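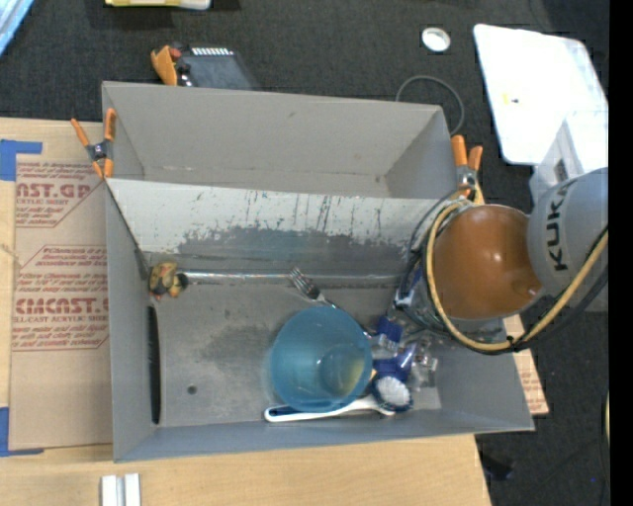
Sorting Household Waste in Plestcombe: A Student Project Report
Sarla Singhal
Submitted 2018-06-18

1. Background

Plestcombe changed from a weekly mixed collection to separate food, dry recycling and general waste collections last year. My project looked at how well people on two streets understood the new rules and what they still put in the wrong place. I chose Jatik Road, which is mostly terraced houses, and Tyagi Court, a block of flats with a shared bin store.

2. Method

I delivered a one-page questionnaire to 400 addresses and got 158 back. It asked what people did with 12 everyday items, including yoghurt pots, foil, batteries, broken crockery and till receipts. There was space at the end for comments. I also spoke to residents at the Saturday market, but those talks were not recorded and are only used as background.

3. Results

Nearly everyone knew where to put newspapers and glass bottles. Foil and plastic film caused the most trouble. Many people thought that any plastic could go in dry recycling, and several wrote that the symbols on packaging were no help. Broken crockery was often listed under glass.

Answers from Tyagi Court were less accurate than those from Jatik Road. Residents there said the signs in the bin store were small and that the leaflet had gone only to the managing agent. On Jatik Road the usual complaint was a lack of space indoors to keep things apart before collection day.

Batteries were a separate problem. The only drop-off point people mentioned was the Prulto shop on the high street, and those who did not shop there put them in general waste.

4. Limits of the study

People who return a form on recycling are probably more interested in it than their neighbours. The form was in English only. I did not look inside any bins, so the results show what people said they did.

5. Suggestions

Larger signs with drawings should go up in the bin store at Tyagi Court, and each flat should get its own leaflet. A second battery point could be placed at the library. A repeat of the questionnaire next June would show if either had made a difference.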